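Report on the Visit to the Kellstead Catering College Open Day

Representatives of the Visport school meals office attended the open day at Kellstead in January. The delegation was led by Modupe Isah and joined by Guoqing Wan of the Nollitz district kitchen. Over 80 visitors were registered by mid-morning, and groups of 20 were taken through the teaching kitchens in turn.

The first session dealt with packed lunches and the labeling of allergens. Instructors explained how second-year students plan a weekly menu, cost each item and record deliveries. The college currently trains 104 students, most of whom find work in hospitals and schools within the region.

Packaged food and cream or off-white trays

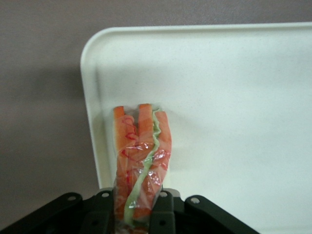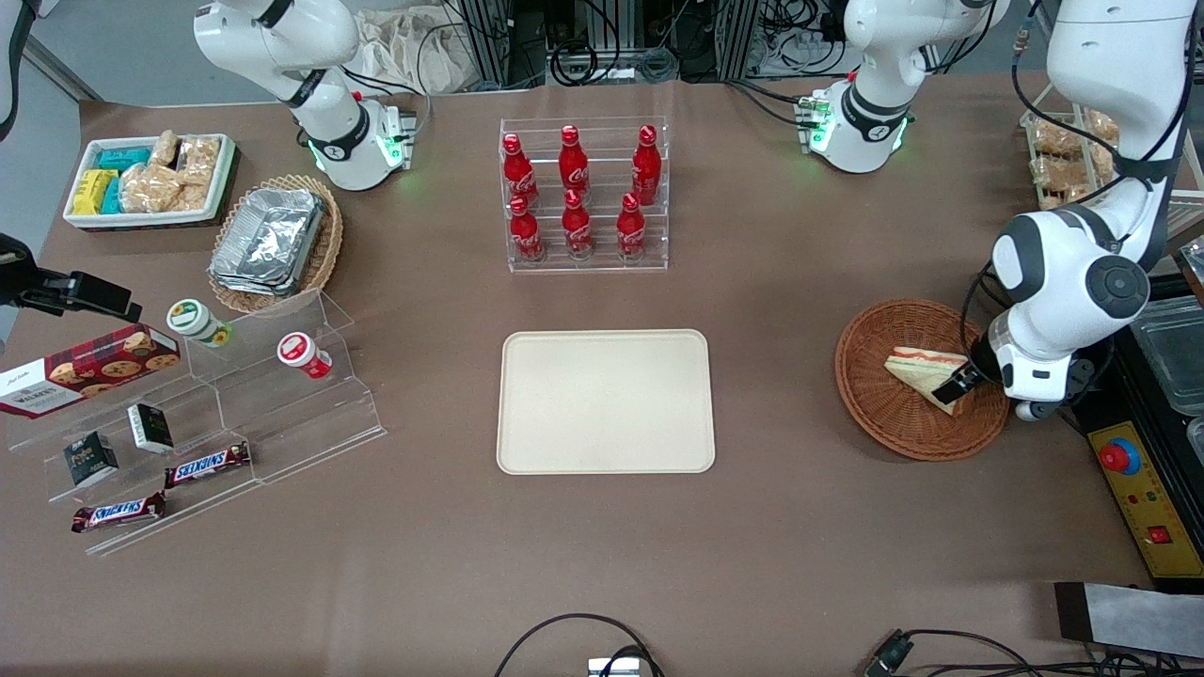

Mr. Wan asked how the college handles unsold food at the end of the day. Staff replied that a local shelter collects it at 4 p.m. under a standing agreement — the paperwork for this was made available to visitors and has been copied for our office.

Lunch was served in the Radonjić Hall, followed by a discussion of work placements. Kellstead is prepared to send eight students to Visport kitchens next term, provided that each is assigned a supervisor. Modupe Isah will confirm the number of places once the kitchen managers have replied.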